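Appel à participants : vos frais bancaires, on les épluche ensemble

Mis en ligne le 9 juin 2022

Bonjour à toutes et à tous,

Je cherche 66 personnes prêtes à me laisser mettre le nez dans leurs relevés de compte. Dit comme ça, je sais, ça donne envie de fermer la page ! Restez deux minutes, j'explique.

Depuis quelques années je tiens Iker, un petit carnet d'enquêtes sur l'argent de tous les jours : les comptes courants, les découverts, les livrets qui dorment, les assurances de carte que l'on paie sans savoir qu'on les a. Tout a commencé avec mes propres relevés. En février, j'ai repris une année entière de mon compte chez Hanura, ligne par ligne, avec un surligneur et beaucoup de mauvaise humeur. J'y ai trouvé 58 euros de « commissions d'intervention » dont je n'avais aucun souvenir, plus un abonnement à des alertes SMS que je croyais résilié depuis mon déménagement. J'ai appelé, on m'a remboursé une partie (la moitié, après trois coups de fil et un courrier), et j'ai raconté l'affaire dans ma lettre. J'ai reçu tellement de réponses que j'ai décidé d'en faire une vraie enquête, avec une méthode et un peu de budget.

La question de départ est simple : combien un compte ordinaire coûte-t-il sur un an, une fois qu'on additionne tout ? Je parle du compte tel qu'il est utilisé par quelqu'un qui oublie parfois un prélèvement, qui retire du liquide à la gare, qui a gardé un vieux compte joint ouvert parce que la fermeture demandait deux signatures. Les brochures tarifaires, je les ai lues (celle de Grundale fait vingt pages, avec des renvois dans les renvois), et elles ne répondent pas à cette question.

Qui je cherche

Des gens de tous les âges à partir de 18 ans, résidant en France, avec au moins un compte courant ouvert depuis plus d'un an. Banque à guichet, banque en ligne, compte chez le buraliste, tout me va. J'ai déjà pas mal de trentenaires en ville, qui sont ceux qui lisent ma lettre, alors j'aimerais beaucoup entendre des retraités, des étudiants, des saisonniers, des indépendants qui jonglent entre compte perso et compte pro, et des personnes qui ont été à découvert plus souvent qu'à leur tour. Si vous avez connu un fichage ou une clôture de compte décidée par la banque, écrivez-moi aussi, même si vous n'avez plus tous les papiers.

En revanche je ne prends pas les salariés de banque en poste. J'ai adoré vos messages, vraiment, mais pour celle-ci je préfère rester côté clients.

Ce que je vous demande

D'abord un questionnaire en ligne, à remplir en 20 minutes si vous avez un relevé sous la main. Ensuite, vous m'envoyez votre récapitulatif annuel de frais, ce document que les banques adressent en début d'année et que presque tout le monde jette. Vous masquez votre nom, votre adresse et votre numéro de compte avant l'envoi. Si vous ne savez pas comment faire, un gros feutre noir et un scanner feront l'affaire, et je vous aide volontiers par téléphone. Enfin, un entretien d'une heure, en visio ou au téléphone, où l'on reprend les lignes une par une. Certaines sont limpides, d'autres moins, et c'est surtout de celles-là que j'ai envie de parler avec vous. 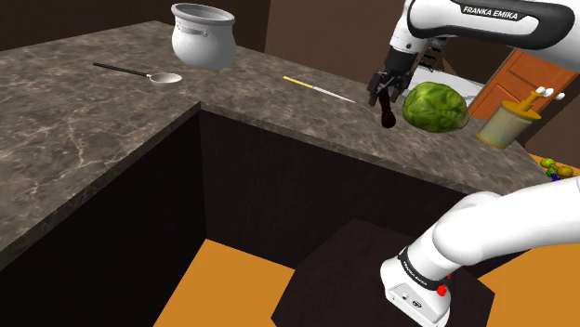

L'entretien se cale quand vous voulez, y compris le soir ou le samedi matin, et je n'attends de vous ni bureau rangé ni connaissances en finance. Mettez-vous où vous êtes bien. Moi, j'ai fait la plupart de mes comptes debout dans la cuisine, les feuilles étalées sur le plan de travail, et un coin en L comme celui de l'image serait parfait : les relevés d'un côté, les courriers de la banque de l'autre, et on pousse un peu la marmite grise si on manque de place ! Prévoyez juste un crayon et de quoi boire, parce qu'on parle beaucoup.

Et la compensation ?

Chaque participant qui va au bout reçoit 20 euros par virement, ou en bon d'achat si vous préférez. Ce n'est pas énorme, j'en suis consciente. Le budget total est de 2 724 euros, il vient des abonnements à la lettre et d'un coup de pouce de la coopérative Hsueh, qui n'a aucun droit de regard sur ce que j'écris. Le reste paie l'outil de questionnaire, la relecture juridique et les timbres. Vous recevrez aussi une fiche avec le détail de vos frais et les points qui me semblent discutables. Je ne suis pas conseillère financière, donc je ne vous dirai pas où placer vos sous.

Vos données

Les documents sont conservés sur un disque chiffré, chez moi, et effacés dès la publication. Je ne cite personne sans accord écrit. Vous pouvez vous retirer quand ça vous chante, sans vous justifier, et dans ce cas je supprime tout dans la semaine.

Pour participer

Passez par la page contact du site avec « Frais » en objet, et dites-moi en quelques lignes votre âge, votre situation et le type de banque que vous avez (pas besoin du nom à ce stade). N'envoyez surtout aucun relevé dans ce premier message ! Je réponds à tout le monde, parfois avec quelques jours de retard. Les couples peuvent s'inscrire ensemble, mais il me faut un questionnaire chacun, et on fera deux entretiens séparés.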